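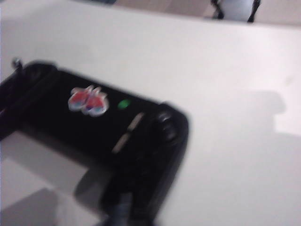
Fatemeh Babaei
Starting a small thread about the maintenance of Lisora, our pick cell at Stonon. It is one arm, one gripper, one camera at the wrist. Most of the work is boring and I like it very much.

Fatemeh Babaei
The cycle counter was at 1769 when I stopped the arm this morning. I write this number in the notebook before I touch any screw. Later, when a finger slips, I can look back and know how old the pads were.

Fatemeh Babaei
First job is the gripper fingers. Each one is held by 2 screws. I loosen both a little, then take them out fully, so the finger does not twist in its seat. Old grease goes away with a dry cloth. I put no new grease near the pads.

Fatemeh Babaei
Second job, the camera mount. After a finger change I always check the camera too, my hand pushes on it even when I am careful. A small turn of the mount at the wrist becomes a big error down at the table.

Fatemeh Babaei
For the check I use objects with a difficult shape. A game controller is good for this: black on a white table, round grips, a flat part in the center, sticks that stand up. If the gripper comes down in a wrong place you notice it immediately. 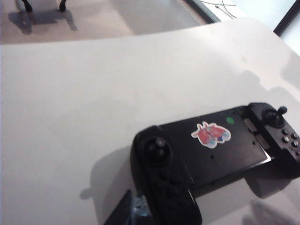
Fatemeh Babaei
How often should I redo the camera calibration if the arm works every day?

Fatemeh Babaei
Once a month is enough for a cell like ours, and also each time someone removes a finger or the camera. If the arm had a collision, do it before the next run, even when everything looks straight.

Fatemeh Babaei
About speed. In the check program I run the approach at low speed and let the arm wait 3 seconds before the camera takes its picture. Medeiros had no wait in his version and his pictures were soft at the edges. We changed a lens for this, and the lens was fine.

Fatemeh Babaei
Cable of the camera: leave a loose loop at the wrist, then turn the last joint by hand to both ends. The loop must not become tight. I replaced this cable 2 times before I learned it.

Fatemeh Babaei
Tomorrow the table feet. One of the 4 is lower than the others and I have put a piece of cardboard there since November. Skandel sent the new foot but with the wrong thread, so I wait for the adapter.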